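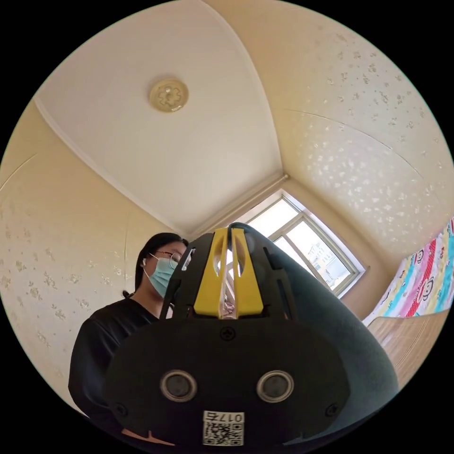
Davum ハンドヘルドグリッパー 収録手順書
第4章 家庭内での布操作デモの収録

本章では、模倣学習用のデモを一般住宅で収録する手順を示す。機材の組み立てと充電は第2章、データの変換は第6章を参照のこと。

4.1 準備

1. 左右のグリッパーの電源を入れ、収録ソフト Marikar に両方の機体番号が表示されるまで待つ。
2. 指を全開、全閉の順に三回動かし、開度の値が追従することを確認する。
3. 部屋の中をゆっくり一周し、位置推定用の地図を作成する。壁や天井の模様が少ない部屋では、家具や窓枠も視野に入れて歩く。
4. 地図の特徴点が1,115点に満たない場合は、手順3をやり直す。

注記:地図の作成後に家具を動かしたり、カーテンを開閉したりしないこと。動かした場合は地図を破棄する。

4.2 収録

1. 両方のグリッパーを開始姿勢に構え、開始ボタンを押す。
2. 片方の指で布の端をつまむ。つまみ代は指の幅と同程度とする。
3. もう片方を布に近づけ、つまむ直前に一拍止める。この静止が左右の時刻合わせの目印になる。

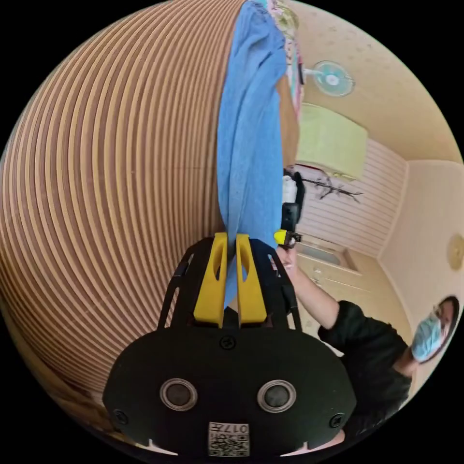
4. 布を持ち替えるときは、後からつまんだ側の指が閉じきるまで、先の指を開かない。
5. 作業が終わったら両手を開始姿勢に戻し、停止ボタンを押す。
6. 布を落とした場合も収録は止めず、拾って続ける。画面で「復帰あり」を選んで保存する。

注意:指の間に手や髪を入れないこと。布を強く引くと指の付け根に負荷がかかる。引っかかりを感じたら、いったん指を開く。

注意:窓からの光が強い時間帯は露出が安定しにくい。明るさの警告が出たら、立ち位置を変えて撮り直す。

4.3 失敗例を残す理由

Ternside 宅内試験では、同じ布操作課題について二通りの学習を比較した。成功例だけの303本で学習した方策は、布を一度落とすとほとんど再開できなかった。復帰ありの137本を加えた方策では、落下後の再把持が増え、課題の完了率も上がった。一方、動作はやや遅くなり、つまむ前に手を止める癖が残った。手順3の静止が影響した可能性があり、静止区間を学習前に切り取る設定を検討している。

この比較は一種類の布で行ったもので、厚手の布や伸びる布では確認していない。

4.4 保存前の確認

・左右の記録時間がそろっているか
・位置推定の成功率が99%以上か
・つまむ瞬間に指先が視野に入っているか
・課題名と布の種類が入力されているか

一つでも満たさないものは「保留」に移す。保留データは削除せず、Privar サーバーへ別フォルダーで転送する。

関連項目
・第2章 グリッパーの組み立てと充電
・第5章 左右の時刻合わせに失敗したとき
・第6章 Marikar 形式からの変換
・付録B 指の交換

当サイトでは、表示設定の保存と利用状況の把握のためにCookieを使用しています。[同意する] [設定を変更]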